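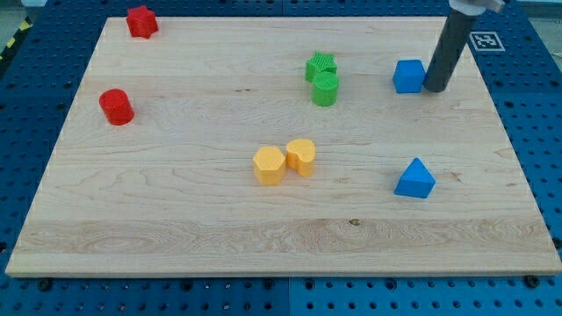
Teleoperated Demonstration Cell — Pre-Session Inspection Checklist

Cell: Jirar, pegboard table
Task set: Suller (colored block tasks on the wooden board)
Inspection: Monday, before first session
Result: Released for use, two items open

Mark each line OK, FIX or N/A. Write a comment for anything that is not a plain OK. A FIX in Section 1 or Section 3 stops the session until it is cleared. A FIX anywhere else can be carried if the comment says how.

SECTION 1. FLOOR AND ACCESS

1.1 Hazard tape complete, no lifted ends
OK
Comment: One run on the door side has been walked on a lot and the black is wearing gray. Still readable. Replace in October with the rest.

1.2 Floor inside the tape clear of cables, tools, boxes
OK
Comment: Found a roll of tape and a hex key inside the line. Moved both to the bench.

1.3 Operator station outside the reach of the arm
OK
Comment: Chair was 200 mm closer than the floor mark. Put back. Operators keep sliding forward to see the board better. If you can't see the blocks from the mark, ask for the monitor to be moved, and leave the chair where it is.

1.4 Second person present for hand-guided work
OK
Comment: Needed for hand guiding only. Remote sessions can run with one person, provided someone else in the building knows the cell is live.

SECTION 2. TABLE AND BOARD

2.1 Pegboard panels level at the seams
OK

2.2 Board fasteners tight
FIX, cleared
Comment: One fastener on the front edge turned a quarter turn by hand. Tightened, then all the others checked. The board did not move when pushed from the side. This is the second inspection in a row with a loose one at the front, so check it again at the midday break.

2.3 Board surface clean, no splinters, no sticky residue
OK
Comment: Wiped with a dry cloth. Do not use the spray cleaner on the wood. It leaves a film and the blocks slide farther than they should for the rest of the morning.

2.4 Marker tag flat and unmarked
OK
Comment: Tag is on the pegboard off the far right corner of the board. Corners pressed down. If it has to be replaced, the calibration has to be run again before any demonstration is saved, even if the new tag looks like it is in the same place.

2.5 Blocks match the task sheet
OK
Comment: Two each of red, green, yellow and blue. Shapes are not the same within a color, so check shape as well as color. The red and green pairs are both a star and a cylinder. Yellow is the hexagon and the lobed one. Blue is the cube and the triangular prism. Last time the sheet called the lobed block a "heart" on one page and a "bean" on another. Use "lobed" in task notes until the sheet is corrected.

2.6 Blocks undamaged
OK
Comment: Picked up and turned over each one. No cracks. Burr on the base of the hexagon filed off.

SECTION 3. ARM AND STOPS

3.1 Emergency stop at the operator station
OK
Comment: Pressed with the arm moving at slow speed. Arm stopped. Reset needed the full sequence, as it should.

3.2 Emergency stop at the table
OK
Comment: Same test, same result.

3.3 Enabling switch on the hand controller
OK
Comment: Tested released and squeezed hard. Both positions stop the arm. New operators should feel both before they drive anything.

3.4 Loss of connection stops the arm
OK
Comment: Pulled the controller cable during a slow move. Arm held position. It did not start again when the cable went back in — that is correct, and the operator has to clear the fault on the screen.

3.5 Tool tube secure in its mounting
OK
Comment: No play when pushed sideways. Check the joint between the gray tube and the lighter mounting section with your fingers as well as by eye.

3.6 Tip clean and rounded end free of chips
OK

3.7 Lowest allowed height set
FIX, open
Comment: The limit was restored from an old settings file and let the tip come down harder on the board than it should. Raised by hand for today. The Girkero settings file needs to be corrected so that a restart doesn't bring the old value back. Until then, check this line after every restart, not only in the morning.

3.8 Force limit trips on contact
OK
Comment: Tested against the foam pad. Never test it with a hand.

SECTION 4. REMOTE CONTROL

4.1 Direction check
OK
Comment: Push the controller left, the arm goes left as seen from the operator's chair. Do all six directions at slow speed, away from the blocks. The view setting can be left flipped by the previous operator and there is no warning on the screen.

4.2 Speed scale at the low setting for the first run
OK
Comment: It was at the high setting when switched on. Anyone who raises it should put it back before logging out.

4.3 Delay between hand and arm acceptable
OK
Comment: No lag noticed. If the arm seems to trail your hand, stop and report it. People try to correct for the delay by moving ahead of it, and that is how blocks get knocked off the table.

4.4 Start position reached without crossing the blocks
OK
Comment: Retract straight up first, then across. With blocks standing in pairs close together, a low sideways move takes out both.

SECTION 5. HAND GUIDING

5.1 Arm moves freely in guide mode, no drift when released
FIX, open
Comment: Slow downward drift when the arm is stretched to the far left corner. It stays put everywhere else. The payload value is probably still set for the Negussie tool, which is heavier. No hand guiding in the left third of the board until the value is checked. Remote sessions are not affected.

5.2 Guide mode speed limit active
OK

5.3 No loose sleeves, lanyards or rings
OK
Comment: Lanyards go in the tray at the operator station.

5.4 Hands on the upper part of the arm only
OK
Comment: Keep fingers off the tube near the tip. The gap between tip and board closes quickly when you are looking at a block and not at your hand.

SECTION 6. RECORDING

6.1 Enough disk space for the session
OK
Comment: 715 GB free. Below 300 GB, move the older files before starting.

6.2 Camera view covers the whole board
OK
Comment: All the board corners must be in view. Lens wiped.

6.3 Session number matches the log
OK
Comment: First demonstration today is 1022. The counter does not go back when a run is thrown out, so gaps are normal. Do not reuse a number.

6.4 Failed runs marked
OK
Comment: Reminder for all operators. If you push the wrong block, finish or stop, then mark the run as failed. Don't reach in to set the block straight while recording. A hand inside the tape with the arm live is a safety report, and the run is no use for training anyway.

6.5 Blocks reset with the arm parked and the stop pressed
OK
Comment: Watched two resets. On the second, the blocks were moved before the stop was pressed. Spoke to the operator. Order is park, stop, step in, place the blocks, step out, release.

OPEN ITEMS CARRIED FORWARD

3.7 Height limit in the settings file. Check by hand after each restart until corrected.
5.1 Drift in guide mode, far left. Hand guiding restricted as noted. Leave the sign on the controller.

Next inspection before the first session tomorrow. Recheck 2.2 at midday and write the result on the back of this sheet.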